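Drucken | Per E-Mail senden

Zu Besuch in Zellgate, 30. September 2022

Auf den Tag bei Anden hatte ich mich seit März gefreut, und Ross Morrison nahm sich wirklich viel Zeit für uns sechzehn Gäste – Kaffee inklusive!
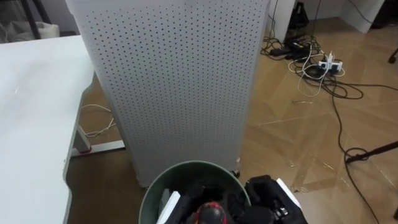

Rubrik: Software & Planung

Am meisten gefesselt hat mich die Greifplanung, die für jeden Griff 800 Kandidaten bewertet und dabei die ganze Körperhaltung mitrechnet, von den Knien bis zu den Fingern. 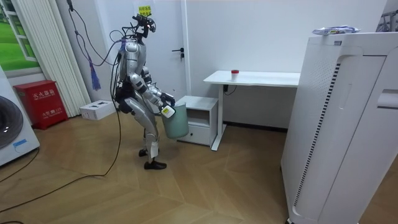 Der Humanoide mit dem Eimer in den Händen

Über die Wahrnehmung haben wir dann noch lange geplaudert, denn kleine Dinge auf weißen Flächen, meinte Ross, seien für die Tiefenschätzung

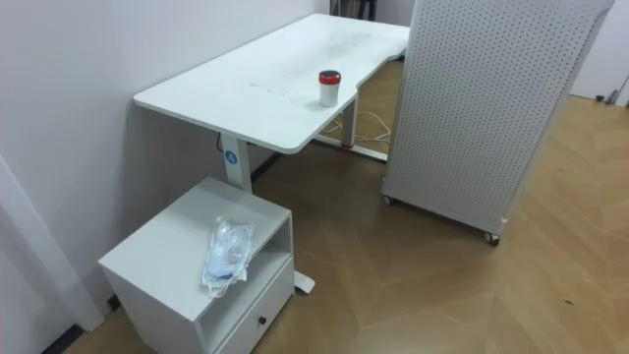

eine recht undankbare Aufgabe, und so läuft der Filter nun mit 100 Hertz. Den Quellcode will er mir noch schicken.

Seite drucken | Artikel per E-Mail empfehlen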